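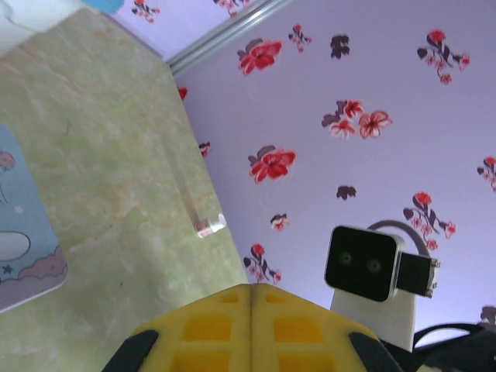 Diltwood Seed Swap: Frequently Asked Questions

What is the seed swap?
You bring seeds you have too many of, and you go home with seeds you have no room for. It's held every January at the Diltwood grange hall, when gardeners are at their most optimistic and the ground is too hard to argue.

Do I have to bring seeds to take seeds?
No. First-timers can take up to 9 packets without bringing a thing. After that we'd like to see a little something in return, even if it's only marigolds. It is usually marigolds.

What kinds of seeds can I bring?
Vegetables, herbs, annual and perennial flowers, and native grasses. Please leave out anything on the state's noxious weed list, anything treated with fungicide, and mint. Mint seed is perfectly legal. We just have enough mint.

How old can the seeds be?
Beans, tomatoes and squash are usually good for several years if you've kept them dry. Onions and parsnips lose heart fast, so bring only last season's. If you found the envelope in a coat pocket and the handwriting belongs to a previous owner of your house, try sprouting ten on a damp paper towel first.

How should I package them?
Small paper envelopes, please. Write the name of the plant, the variety if you know it, and the year you saved it. "Big red one, good" has appeared on more envelopes than you would think and is accepted under protest.

Can I bring seeds saved from hybrids?
You can, but mark them as hybrid. They'll grow into something, and whoever takes them should know that it's a gamble. Same goes for squash if your neighbor grows a different squash. A fair number of us are still eating our way through the zucchini-pumpkin affair.

What is the Rondau bean, and why is there a line for it?
It's a pole bean that has been passed around town for longer than we've been keeping records. It climbs anything, including a parked bicycle, and it tastes very good with butter. Last time 238 packets were swapped in all and 70 of those were Rondau. The limit is one packet per household. We know which of you are married.

Are there plants as well as seeds?
A few. Dahlia tubers and garlic are welcome if they're clean and firm. Houseplant cuttings go on the side table. Please check them for mealybugs before you leave home.

Is there a talk?
Yes, at 3 p.m. Yoon-hee Wang will cover winter sowing in milk jugs, and will stay afterward to look at photos of your sick tomatoes. Please limit yourself to one tomato.

Where do I park?
In the gravel lot off Bernton Road. The grass strip beside it looks like parking but is a wildflower meadow in its off season.

Can I bring my dog?
Dogs on leashes are fine in the lot. Indoors, no, after what happened to the sunflower seeds.

I can't make it. Can someone swap for me?
Send your envelopes along with a friend and a list of what you'd like, in order. Don't write "surprise me" unless you mean it. See the note on marigolds.

What happens to the leftovers?
They go in the seed drawer at the Seol Street library, which is free to use all year. Take what you'll plant and leave the drawer in alphabetical order.

Page last updated Wednesday, September 26, 2018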